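Stustetcombe library asks for missing building blocks back

10th January | 21 shares | 4 comments

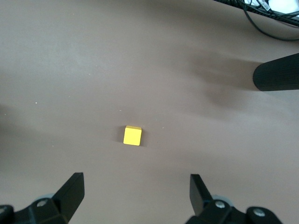 The public library in Stustetcombe is asking families to look under their couches. The children's room has been lending out sets of small building blocks since July, and a good many of the sets are coming back short.

The blocks are part of a lending shelf the library calls the Tumosska collection, named after the street where the building stands. A set comes in a cotton bag with a drawstring and a card tied to it. The card lists the colors and shapes that belong in the bag. Families can keep a set for 2 weeks and renew it once if no one else has asked for it.

Before the holidays the staff emptied every bag and checked it against its card. The full collection should hold 4000 pieces. They found that 539 were gone. Yellow cubes made up the largest share of the missing pieces, followed by the thin green planks. The larger arches and columns had nearly all come home.

The library says it has no plan to charge anyone for a lost block. Late fees on toys were dropped when the shelf opened, and that will stay the same. A box with a slot in the lid has been put beside the returns desk, and blocks can be dropped into it at any time the building is open. No name or card number is needed. Blocks can also be handed in at the Sovstead branch, where the van picks up on Tuesdays.

Parents who aren't sure whether a block belongs to the library can check the size. The cubes in the collection are small, with rounded edges, and do not fit with most of the larger nursery sets sold in stores. If in doubt, the staff would like people to bring the piece in anyway. Anything that turns out to be from another set will be kept at the desk for a month so its owner can claim it.

Lending will go on while the count is sorted out, though with fewer bags on the shelf. The sets with the most gaps have been taken apart and used to fill the others. Two of the farm sets and one of the large castle sets are off the shelf until more pieces turn up. People who had put a hold on those sets have been moved to the next one of the same kind, and should get a message when it is ready.

New blocks have been ordered from Salminen, the workshop that made the first ones. They are expected in the spring. The library paid for the original collection out of a town grant for early learning, and the new order comes out of the ordinary budget for the children's room, so it will be a small one. Green planks and cubes come first. Replacement bags are also on the list, as several of the drawstrings have frayed.

One change has already been made. The cards used to list the pieces in words only, and they now have a colored outline for each shape, so that younger children can help match the blocks before a bag goes back. The new cards have been tied to all the sets on the shelf. Anyone with a set at home can ask for one at the desk.

The library also asks that blocks not be washed in the dishwasher. A few came back with the paint lifted at the corners. A damp cloth is enough, and they should be left out to dry before they go in the bag.

Small blocks are not lent to homes with children under three, and the desk will point those families to the shelf of larger soft blocks by the window. Those sets are complete.

The block table in the children's room is open as usual during library hours. Saturday morning building time starts again next week at ten. There is no sign-up, and children under eight need an adult with them.

COMMENTS (4)

planksandpaint
We had three of the yellow ones behind the radiator. Sorry! Will drop them in the box this week.

Mill Lane Gran
Can you hand them in at Sovstead if they were borrowed from the main library? My grandson's set came from there but we live out this way.

 reply from backpew
 Yes, it says so in the article, the van takes them over on Tuesdays.

R. in Stustetcombe
Good to hear they're keeping it free. The castle set was out for most of the fall and we only got it once. Hope the spring order has more arches in it too, as you run out of those fast even with a full bag.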